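机器人操作实践 第9讲
手把手教与隔空教:示教数据是怎么攒出来的
讲义整理:Bontu Seyoum
课前请读完第8讲末尾关于关节空间的两页。说读过但没读的,实验课上一问就知道。

一、先把话说清楚

所谓“示教”,就是人先做一遍,让机器照着学。听上去像带徒弟,区别在于徒弟会自己琢磨你为什么皱眉,机器只会把你皱眉时手抖的那一下也原样学走。所以本讲大半篇幅讲的是人,机器的部分下一讲再说。

二、两种教法

1. 拖动示教(kinesthetic teaching)
操作者直接抓住机械臂,带着它走完动作,系统记录各关节角度。优点是直观,力的感觉在手上。缺点也在手上:单臂还好,双臂任务需要你左右手各拖一条,通常还得有第三只手去按“开始录制”。另外,人的胳膊会挡住相机,录下来的画面里有一半是操作者的袖子,策略网络学会的第一件事可能是认袖子。

2. 遥操作(teleoperation)
操作者握着主端,从端跟着动。相机前没有人,画面干净,双臂也顾得过来。代价是延迟,以及大多数主从系统没有力反馈,夹爪碰到桌面时你毫无知觉,要等电机过流报警才知道。Evie Marsden 在 Simivier 做过两年遥操作,她给新人的建议只有一句:眼睛盯着夹爪,别盯着自己的手。照做的人不多。

本课实验一律用遥操作。想试拖动示教的同学请先断使能,再碰机械臂。这两步的顺序不能颠倒。

三、一条合格的示教长什么样

起始位姿一致。每条录制开始前双臂回到同一组关节角,误差不超过2度。“看着差不多”不算。

动作连续。犹豫会被忠实地记录下来。你停在半空想午饭吃什么的三秒钟,模型也会停三秒,而且它连午饭都没得想。

物体位置要变,手法不要变。初学者往往正好相反:东西永远摆在同一个点,手法每次都有新创意。前者叫过拟合,后者叫多模态分布,两样凑在一起叫重录。

失败的也留着。单独存进 fail 目录,文件名注明原因。“没夹住”是原因,“不顺”不是。

四、双臂任务的特殊麻烦

两只夹爪伸到中间时,工作空间突然变得很小。单臂时代养成的大开大合,到这里会变成一声脆响。操作时先定主次:哪只手先到,哪只手等。等的那只手停在中线以外,抬高,不要在旁边晃着表示关心。

线缆也要算进去。开录前把两臂各走一遍极限位置,确认线没有绷紧,也没有挂在连杆上。

背景杂物可以有,但要记录在案。模型对“无关物体”的理解和你不一样,你觉得无关的那块棋盘格,它可能当成路标用。

双臂在中线附近会合:
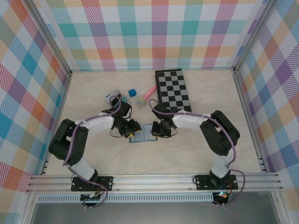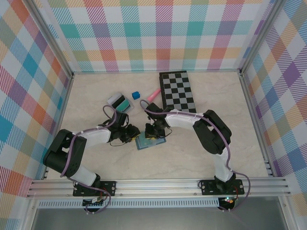
会合时最容易出的错,是两只手同时去够同一个位置。遥操作者的左右手从小配合惯了,谁让谁全凭本能,可这种本能经过主端、网络和控制器以后,剩下的不太多。建议先空跑几遍,只练靠近和分开,不夹任何东西。枯燥,但比换舵机便宜。

五、数量与质量

上一届 Bloxham 组交了173条,筛完剩100条。组长 Leanne Furnival 在报告里写“数据经过严格清洗”,这话没错,只是清洗的主要对象是周五下午录的那一批。后来他们限定每人连续录制不超过二十分钟,到点换人,筛掉的就少多了。

Malus 组走了另一条路,全组只派一个人录,风格极其统一。换一个人摆放物体之后,成功率立刻掉了下来。他们的答辩稿花了整整一页讨论光照。

六、本次实验要求

两人一组,一人操作,一人看急停。看急停的人不许看手机。
任务自选,须双臂都参与,只用一只手、另一只手当观众的不算。
数据用 Kandus 工具导出,命名格式见第7讲附录,不接受“最终版”“最终版2”。
每组附一页操作日志,写明换人时间、物体初始位置和失败原因。
设备预约找 Iida Tuominen,过流报警也找她,但请先按急停再找。

七、思考

把自己录的示教用两倍速回放一遍,看看哪几秒是在做任务,哪几秒是在找感觉。再和搭档交换着看。多数人会先发现搭档的问题。

参考阅读清单在课程主页,带星号的是必读。下一讲从动作分块讲起,请带上自己的一条示教数据,挑最差的那条带。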